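Kiltcombe bench group - notes from the meeting of January 6, 2025

I took the minutes again, so blame me for the spelling. Five of us came, plus one on the phone from Zistville who dropped off twice.

**1. Last time's notes**

Agreed as they stood, apart from the October budget line, which I'd put under the wrong heading. Fixed now.

**2. Bare fingers or gloves**

This took up most of the meeting! We went back over the drinks tower job, which we're using to compare the Quintana hands with and without the black fabric gloves. My own view, for what it's worth, is that the ridged glass is a good test piece and we should stop swapping it for plastic cups whenever someone gets nervous. Bare, the fingertips have to land somewhere sensible between the ridges and the rim, and you find out very quickly whether your thumb position is any good.
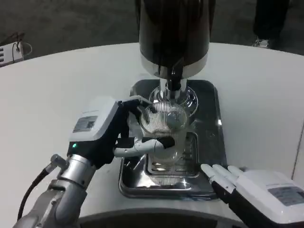 I'd like us to keep the thumb setting the same for both halves of the comparison, otherwise we're comparing two things at once and I can't write it up. There was a bit of grumbling (it means redoing 28 of the gloved runs) but everyone gave in. The full set is 436 runs, so it isn't the end of the world.

We also talked about which hand should do the holding. I'd rather both sides got a fair go - the left and right wrists aren't set up quite alike, and the left has had more hours on it.

**3. Controller**

The Drindik controller is still my favourite of the two on loan. It's easier to set up and the grip force log comes out in a file I can open without swearing. The other one closes the fingers more smoothly, I'll admit that, and the phone contingent was very keen on it. We didn't settle this. Both stay on the bench until we've got gloved figures from each.

**4. Gloves, continued**

Back to gloves, as always. The worry is that fabric bunches at the knuckles and changes how far the fingers close, and a glass with drink in it is less forgiving than an empty one.

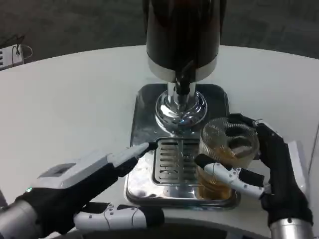 Do the gloves need their own force setting?

For now they stay on the same setting as the bare hands, and we'll look at it again once 20 gloved runs are logged on each controller.

Someone asked about washing them. Cold water and air drying, please, and not on the radiator.

**5. To do**

- Me: run sheet with a column for glove on or off, and one for which hand
- Kiltcombe bench: redo the 28 runs with the thumb setting fixed
- Zistville: send over the spare wrist cable and the force logs
- Everyone: write down spills, even the tiny ones

Next meeting when the gloved runs are in. I'll send a message round.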